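Ternora visit, Thursday. Notes typed up on the train, sorry for the state of them

Got to Skekbridge just after nine, car park full, walked from the overflow. Eight of us on the tour I think, mostly from care homes and small hotels, plus me for the newsletter. Badge, tea, fire talk. Then straight in.

Ternora does laundry and room turnaround for guest houses and supported flats. 3,529 rooms last year, they said, and 700 of those were short-notice ones, which is where people were getting worn out. Joyce Rweyemamu runs the housekeeping side and did most of the talking. Started on the rooms herself. She was quite blunt about why they went for arms: backs, knees, people leaving after one winter.

First stop the linen store. Old building, low ceiling, smells of starch. Folding still all done by hand and she wants it kept that way for now. Sheets are too big and too different from each other. Two women folding doubles at a speed I couldn't follow.

Then upstairs to the practice bedrooms. They use proper furniture, beds against walls, rugs, bags left about, the way rooms get left. The job being worked on is picking up clothes and getting them in the basket. Sounds like nothing. Joyce says it's the bending that does people in, bed to floor to basket, all shift.

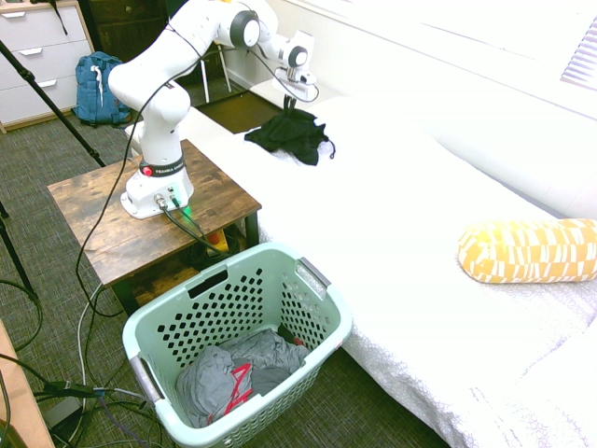
Eduardo Agbayani looks after the upstairs rooms. Was a room attendant until last spring, now spends half his week up here and half on the trolleys. Asked him which he'd rather. He said the trolleys are better company but his shoulder likes the upstairs days. Pay went up one grade, took 2 goes at asking. He writes down every item that gives trouble. Straps and strings are bad, dark things bunched up are bad, socks fine. His list goes to the engineers on a Friday and he gets cross if it comes back without an answer.

Someone asked about jobs (someone always does). No cuts so far, Joyce said, but 2 leavers not replaced in March and she didn't dress it up. Shabani Kinyua, union rep, was in the room for that bit and said they've asked for it in writing that nobody gets timed against a machine. Still waiting. Bit of a silence after that.

Also the attendants want a say in what gets handed over. Pockets for one. People leave money, tablets, hearing aids in pockets, and they want a person checking every time. Agreed apparantly.

Lunch was sandwiches and a very good bean stew. Missed the Gididard talk on trolleys as the minibus was early, Emmanuel Chege has notes if anyone wants them. Next visit date to follow, bring flat shoes, the stairs are steep.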